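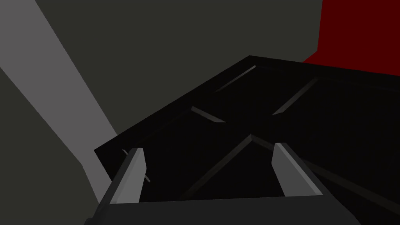 ok quick one before work. Got 2 more hours into the Parsons side Thursday night and I think I found them!! Parish book has a Parsons in Pimetwood, spelled Persons, then Parson, then back again two pages later. Same guy, same wife. Clerk just wrote whatever he heard.
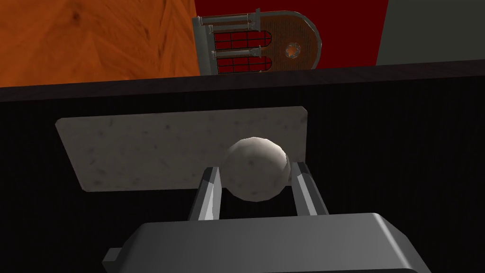 Leidy Taipe wrote to say her Parsons line came thru Custevholm - so maybe cousins? Roughly 300 names in my tree now and only 6 with a birthplace I trust. More in March if teh scans come.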